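Every October my building in Dernmont sends a letter to the tenants about new services. This year the letter asked if we would like a shared robot that picks up clothes and makes beds, for 115 dollars a month. I have worked in hotel housekeeping and later in a laundry, so I read it with interest, and also with some doubt.

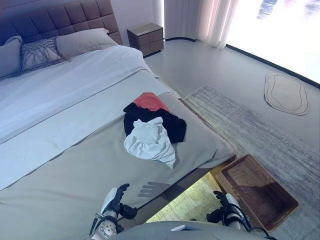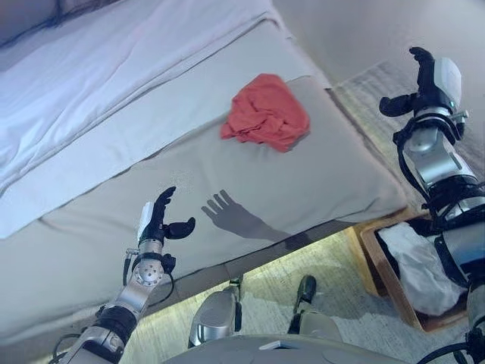 Clothes on a bed, a low container on the floor, and two robot hands.

For a person, this is a chore of less than one minute. I don't laugh at the machine for finding it hard. A shirt in a heap has no fixed shape. Where does it end, and where does the one under it begin? My own fingers answer this question before I think about it. A robot must answer it mostly by looking, and black cloth shows very little to look at.

Mendcombe, the company named in the letter, says that its home robots completed 1,647 pickups out of 2,134 tries. I believe the number. But in the laundry, if I had failed with every fourth piece, I would have been sent home the first week. Also the letter does not tell how long one pickup takes, or who comes when a sock stays behind the bed.

My neighbor says I am too strict, and that the dishwasher was also bad in the beginning. Maybe so. But the dishwasher asked us to bring the plates to it. The robot promises to come to our mess as it is, and this is a much bigger promise.

I would like such help when I am old, because bending to the floor is already not so easy for me. So I hope they continue. For this year I answered no to the letter, and I wrote under it that they may ask me again when it can also turn the sleeves right side out.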